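Back at Fomden for the reunion

Sat 18 August 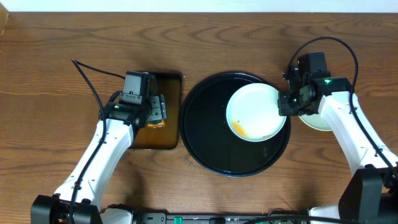

A plate on the big black tray

So I finally went to a reunion at my old college! I'd booked in April and then nearly talked myself out of it (45 quid, plus the train). Liis Jaunzems gave the talk in Plikley Hall, all about the new bursary fund, and they've had 1,324 donations already, mostly from people who left 20 years ago like me. I sat next to two women from my old statistics group and we whispered all the way through, sorry Liis. The library has moved again and I got lost looking for the loos. Photos of the quad when I've found my cable.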